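How do I get the lint off my gray cleaning cloths?

Macarena Herrero
I've got 18 of these little gray cloths and use a thin white one for polishing. The white one sheds on the gray, I'm sure of it! Gray cloth on the table, all four times:

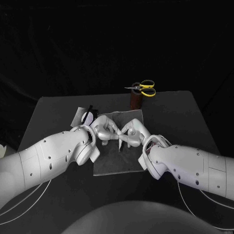
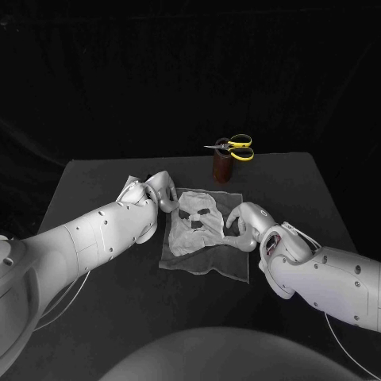
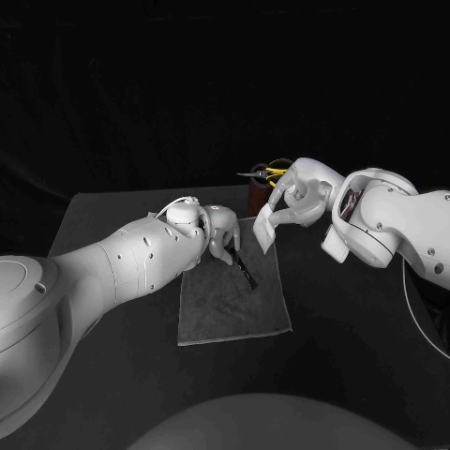
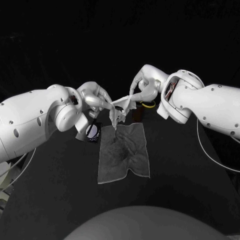
Replies

Karklow
Wash the two colors apart, cold, and skip the softener (mine went all greasy with it). I shake mine outside first, then line dry.

Idirer
Just buy new ones lol. Mine lasted up to 2 years.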